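핸드헬드 그리퍼 트래킹 스택 정리. 지난 4월부터 Kouris 파이프라인에서 바꾼 것만 적는다. (1/6)

시간 동기부터. 어안 카메라 타임스탬프는 노출 시작 기준, 마커 큐브 포즈는 수신 시각 기준이었다. 둘을 그대로 보간하면 손목을 빨리 돌리는 구간에서 궤적이 밀린다. 이제 양쪽 모두 노출 중앙값으로 맞춘다. 남은 오프셋은 12ms, 상수로 보정. (2/6)

마커 검출은 왜곡 보정 전 원본에서 코너를 잡고, 코너 좌표만 보정한 뒤 PnP로 넘긴다. 이미지 전체를 펴면 가장자리 쪽 코너가 뭉개져서 서브픽셀 정밀화가 의미 없어진다. 큐브는 두 면 이상 보일 때만 포즈를 확정하고, 한 면만 보이면 IMU 예측값에 공분산을 키워서 넣는다. 평면 하나로 풀면 해가 뒤집히는 경우가 있다. (3/6)
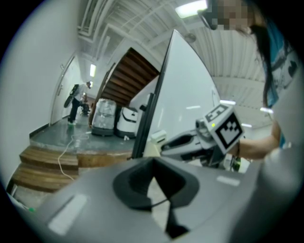
SLAM 쪽은 맵을 세션마다 새로 만들지 않는다. Lunel에 기준 맵을 하나 두고 relocalization만 돌린다. 키프레임 1430개, 초기화 2초. 흰 벽만 보이는 자세로 시작하면 실패하니까 시작 자세는 특징점이 많은 방향으로 고정했다. 사람 영역은 마스크 처리하고 특징점을 뽑지 않는다. (4/6)

양손 데이터의 상대 포즈는 각자의 SLAM 결과를 빼서 구하지 않고, 상대 큐브가 보이는 프레임을 팩터로 추가해서 그래프에서 같이 푼다. 이 부분은 Jyoti Tripathi가 짠 코드. 큐브가 안 보이는 구간이 길면 드리프트가 그대로 남는다. 루프 클로저 가중치는 아직 수동 튜닝. (5/6)

남은 작업: 그리퍼 개폐 폭 추정 필터 교체, 재생 도구에서 팩터별 잔차 표시. 잔차 표시는 금요일에 브랜치 올림. 설정 파일 포맷이 바뀌어서 이전 로그는 변환 스크립트를 먼저 돌려야 읽힌다. (6/6)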